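Prukden has put two-armed benches on kitchenware handling at its Nultthorpe workshop, the firm said Tuesday. Staff who moved items by hand now set out the bench and log faults. Wetalik supplied the control software. A shift covers 570 item moves, against 600 by hand, and 15 workers have been retrained.
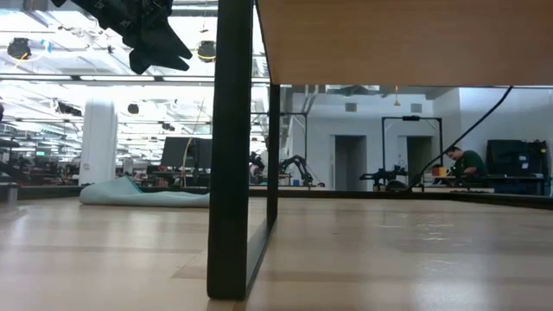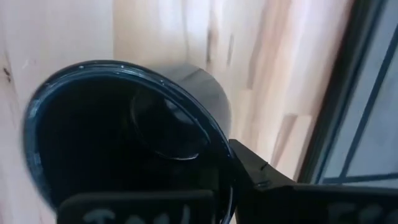
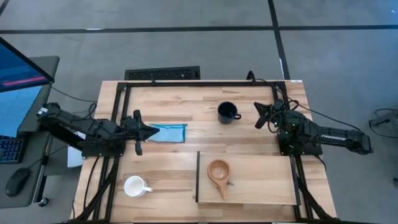
Rhona Haldane said the work was easier on the wrists but that fault logging took up the last hour of every shift, and she wanted it counted in the rate.

Related items
Martens extends night shift trial
Wetalik opens parts store

Contact | Copyright Nultthorpe | Back to top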